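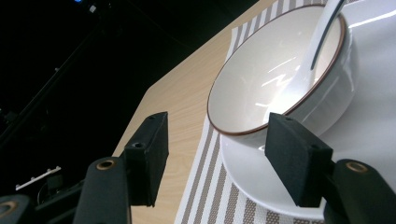

Petridis étend à la vaisselle de collectivité son service de contrôle des émaux

Lyon, le 2 mai 2025. Le laboratoire Petridis ouvre aux exploitants de restauration collective son service de contrôle des émaux céramiques, jusqu'ici réservé aux fabricants. L'offre, commercialisée sous le nom de Fena, porte sur la migration du plomb et du cadmium, la résistance au choc thermique et la tenue de l'émail au lavage mécanique.

Les essais de migration sont réalisés à l'acide acétique à 4 % (v/v), à 22 °C, pendant vingt-quatre heures, à l'abri de la lumière. Les extraits sont dosés par spectrométrie de masse à plasma à couplage inductif. La tenue au lavage est évaluée sur 2000 cycles, avec relevé de brillance tous les 200 cycles. Une variante à 3000 cycles est prévue pour les établissements assurant plusieurs services quotidiens.

Chaque lot soumis doit comporter 20 pièces de même référence, prélevées en stock ou en service. Les pièces présentant un éclat traversant l'émail sont exclues de l'essai de brillance et font l'objet d'une mesure d'absorption d'eau séparée.

« Les exploitants disposent du certificat d'origine, mais de très peu de données sur l'état de l'émail après plusieurs années d'usage. Le protocole a été établi pour ce cas », indique Evangelia Mavromatis, responsable des essais.

Les rapports mentionnent les valeurs individuelles, la moyenne par lot et l'incertitude élargie (k = 2). Ils sont remis au format PDF, accompagnés d'un fichier de données brutes. Les éprouvettes sont conservées jusqu'en décembre, puis détruites sauf demande écrite de restitution.

Les demandes de devis sont reçues dès à présent. Les conditions de prélèvement et d'emballage figurent dans la notice technique, disponible sur demande.

Contact presse : Osian Ifans, service communication, Petridis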